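We bought the goats in January, which tells you how much we knew about goats.

There were four of them, Nubian crosses, from Margus Lepik over in Tistmont, who has been selling dairy animals to people like me for long enough that he no longer tries to talk anyone out of it. He looked at my boots, looked at my car, and asked if I had a fence. I said I had a fence. He asked if I had a goat fence. I said I had a fence.

I did not have a goat fence. What I had was a thing that sheep would respect. The first night, Lucero (the big brown doe, already named when she came to us) walked through it at 4 a.m. and stood on the hood of the truck until my husband went out in his bathrobe and negotiated. We have since put up 143 yards of woven wire with a hot strand on top, and she has been through that too, though she had the decency to look bothered about it.

The whole outlay for that first season, with the wire, the posts, the charger, the hay, the vet and a milking stand I was too proud to build myself, was $2350. I wrote it on the back of a feed sack tag and pinned it in the milk room, where I can look at it whenever somebody tells me that I must be saving a fortune on cheese.

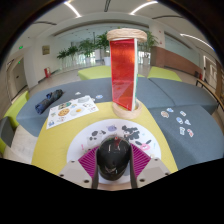 How much milk do you get from one goat?

Lucero gives a little under a gallon a day at her peak, which comes a month or two after kidding, and then it tapers off until she's giving enough for coffee and an attitude. The two younger does manage half that. The fourth goat is a wether named Wavitz and his contribution is mostly emotional.

People also ask how long milking takes. With a doe who likes you, ten minutes. With a doe who has decided that today is not the day, you can be out there until the coffee goes cold, holding a bucket in one hand and a back leg in the other. Fidel Palma, who milks 20 head up the road in Purmont and could do it asleep, came by in my first spring to show me the trick of it. The trick is to close off the top of the teat with your thumb and finger and then squeeze down with the rest, and to trim your nails, and to have started when you were six.

I did get better. My forearms got better first – there was a week when I couldn't open a jar – and then one morning I noticed the bucket had foam on it, like Fidel's did. I went in and told the whole house. The whole house was asleep.

The part I was least ready for was the hooves. I had assumed hooves looked after themselves, like the ends of hair, and then remembered what the ends of my hair look like. Ours need trimming every six weeks or so, less when the ground is rocky, and ours is not rocky. It's clay. In March it's soup. I have a good pair of shears now and a stack of old towels, and Lucero will stand for it as long as the grain holds out, so the real skill is pouring the grain slowly.

We're expecting kids again in April, from two of the three does. The third one went to visit the same buck and came home unimpressed. I've cleaned out the back pen, bought new iodine, and found the good flashlight, which was in the hay. Margus called last night to ask whether I wanted two more. I told him I'd have to think about it, and he said he could deliver on the weekend.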